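Kitchen and Living Room Tips: Getting a Robot Helper to Deal With Your Cloths

If you've been reading these pages for a while you know my feelings about cleaning cloths. I have a basket of them, I have opinions on every one in it, and I've written far too much about vinegar. So when Sanne De Bruijn wrote to ask if I'd try the Flilto tidy-up service, the one with the two-armed robot, and write down what I learned, I said yes before I'd finished reading her message (sorry, Sanne, I did go back and read the rest!).

What you pay for is a block of sessions with the robot and an operator. It doesn't vacuum. It doesn't cook. What it does is handle soft things: it picks up cloths and hand towels, turns them over, rolls or folds them and puts them down where you've asked. I spent most of my time on the cloths, naturally, and you get to look through the wrist cameras on a tablet while it works, and I found that part weirdly hard to walk away from.

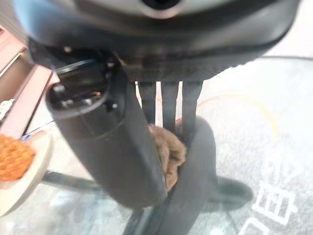 Pick the right cloth first

My thin cotton dish towels were hopeless. They slid, they stuck to the glass when damp, and the grippers kept closing on air. Fluffy is what you want. A cloth with a bit of pile gives the fingers something to squeeze, and it stands up off the table a little so there's an edge to get under. If all you own is flat tea towels, scrunch them before you set them down. It looks messy and it works much better.

Shake fluffy cloths outside before the session. Mine shed like a cat in September, and I was wiping lint off the table between every go. Wash new ones twice, without fabric softener.

Give it one cloth at a time

I started with a heap, thinking I'd be clever and save time. Don't! It would grab two corners from two different cloths and then very patiently try to fold them into each other. Lay a single one out, let it finish, then give it the next.

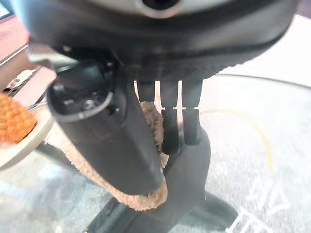

From the wrist camera: fuzzy cloth curled around the end of the thick finger.

If the cloth does wrap itself around a finger, leave it alone and tell the operator. I reached in the first time and got a polite but firm talking-to. The operator opens the grip, backs the arm up and starts over, and you've lost a minute at most.

Clear the table, but not completely

The instructions say to clear your surface. I'd say move anything breakable and anything with a cord, then leave a tray or a shallow box as somewhere for finished things to go. Glass tops need a proper dry buff before you begin. Smears catch the light, and Sanne says shiny patches can make it fuss about where the cloth is. For buffing I use a splash of white vinegar in warm water and then newspaper, same as my windows.
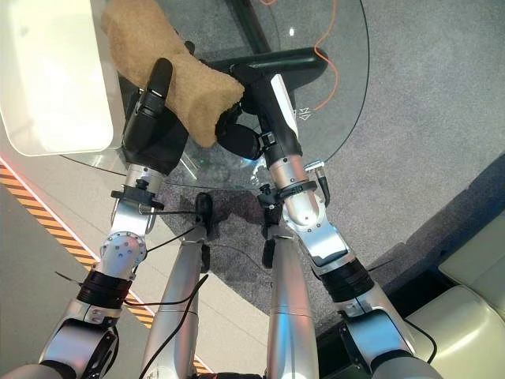 Folding is where most of my questions were, and probably most of yours. My advice is to ask for a roll before you ask for a fold. A neat fold in thirds took several tries and came out looking like something my nephew did in a hurry. With a roll, one gripper can hold each side, the way it had the tan cloth pinched between the two of them over the glass table, and the fabric can sag a bit in the middle without ruining anything. Rolled cloths also stand up nicely in a basket under the sink, so you can see what you've got.

For bulky hand towels, fold once yourself, lengthwise, and let it roll from there.

What it costs, and who it's for

The starter block is seven sessions for $464. You can add a stain-and-sort visit for $244, and I'd skip that unless you have a very large household. Hermans offers something similar but you have to buy the arms outright, and the Priterier kit I looked at was $2258 before shipping, with no operator to help you out when things get tangled.
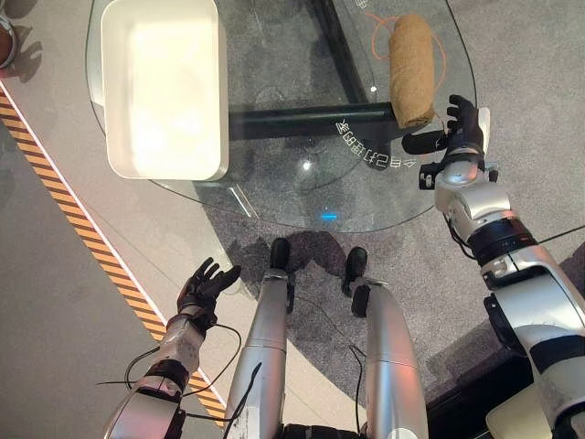

Would I pay for another block myself? Probably not just for cloths, I'm quick at those. But my neighbor Mrs. Jolley has bad wrists and hates wringing and rolling anything, and she was asking me for the phone number before I'd even got my coat off. For her I think it makes sense, maybe split with somebody else on the street.

A few last bits. Book mornings if your table is by a west window, the afternoon glare is no help to anyone. Keep cloths for this in one color that stands out from the tabletop. And take off those little sewn-in hanging loops, or tuck them under, they catch on everything.

Next time: getting candle wax out of a tablecloth, with a paper bag and a warm iron.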